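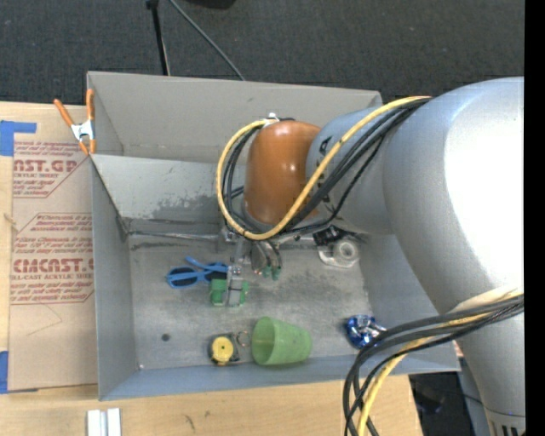
Support > Funeral Home Sites > Walument Memorial Pages > Setup Guide

4. Setting Up a Memorial Page

This section covers building one memorial page, from blank to public. Allow an unhurried half hour. You can do it in ten minutes, and the Corrections queue is full of pages that were done in ten minutes.

Before you start, have the following within reach:

- The intake form, signed by the next of kin
- The name as the family wants it spelled, in writing
- One portrait
- The service details, or confirmation that there won't be a service
- Coffee

4.1 Create the page

1. Sign in to Walument and choose Pages > New Memorial.

2. Enter the case number from the intake form. If your home also uses Redel for case records, the name and dates fill in by themselves. Read them anyway. Redel copies whatever was typed at intake, including whatever was typed at intake at two in the morning.

3. Enter the Display Name. This is the large one at the top of the page. Nicknames go in quotation marks and accents go in as accents. A family named Rüegg will notice when they become Ruegg, and will be right to mention it. On a US keyboard, click the small Ω button beside the field to find the letter you need.

4. Choose a web address. Walument suggests one from the name. If it is taken, the system adds a number, so the second Rüegg on your site may be offered an address ending in 2. Most families would like something else. Try the middle name.

5. Click Save as Draft.

CAUTION: Do not click Publish to "see how it looks." Publishing sends an email to every subscriber of your site. Preview is the button to the left of it, it is gray, and it does exactly what you wanted.

4.2 Add the obituary text

1. Open the Obituary tab and paste the text with Ctrl+Shift+V. The ordinary paste brings along the fonts, and some families write in fonts.

2. Check the length. The first 479 characters appear as the preview on your home page, followed by three dots. Look at where the cut falls. "He is survived by his first wife and..." is a poor place to leave the public hanging. To move the cut, place the cursor where you want it and choose Insert > Preview Break.

3. The full obituary can run to 3230 characters on the Basic plan and has no limit on Plus. If the text is over, the counter turns red and the Save button goes quiet without telling you why. We have asked for a message there.

4. Run the name check (Tools > Names). It lists every capitalized name in the text, and you compare the list with the intake form. It does not know who is related to whom. It also lists Buick.

NOTE: The spelling checker offers changes but never makes them. Leave it that way. The setting called Correct Automatically exists, and it once turned a deacon into a beacon in front of an entire congregation.

4.3 Add the portrait

1. Open the Portrait tab and upload a JPG or PNG.

2. Drag the circle until it holds the face. If the family sent a group picture, the circle will settle on whichever face is largest, so check that it has chosen the right person. Then check again with the family.

3. Fill in the Alt Text field with the person's name. Leaving it blank means a screen reader will read out the file name, and the file name is usually something like scan_final_FINAL.

4.4 Set up the service details

1. Open the Service tab and pick one: Service Scheduled, Private Service, Details to Follow, or No Service.

2. For a scheduled service, enter the place and time. The time zone comes from your site settings and not from the town where the service is being held. If these differ, change it with the drop-down under the clock.

3. For No Service, leave the Reason field empty. It prints on the page.

4. Details to Follow expires after 10 days, and the line disappears. You'll get a reminder the day before. If nothing has been settled by then, click Extend.

4.5 Turn on the guest book

1. Open Guest Book and set Moderation to Hold All. Every message waits for your approval.

2. Choose who approves. We suggest one person from the home and one from the family, with a word beforehand about what will be let through. Old business partners can be eloquent.

3. Set the closing date. The default is 22 weeks after publication. Existing messages stay up after that, but no new ones can be added.

4. Una, the automatic filter, puts likely junk in a separate tray. She is good at spotting payday loans and less good with grief, which has been known to arrive in capital letters with no punctuation. Look through her tray daily for the first week.

CAUTION: Deleted messages cannot be brought back. Use Hide. You may later be asked, with feeling, where a cousin's message went.

4.6 Publish

1. Click Preview and send the preview link to the next of kin.

2. Wait for a written yes. A thumbs-up counts. Silence does not.

3. Click Publish, then Confirm.

4. Open the page on a phone, where nearly everyone will read it, and press the Flowers button once to make sure it goes to your florist. New sites are shipped with it pointing at ours.

To change a published page, see section 5, Corrections. Small edits do not send a second email unless you tick Notify Subscribers, a box that is unticked by default as of the June update.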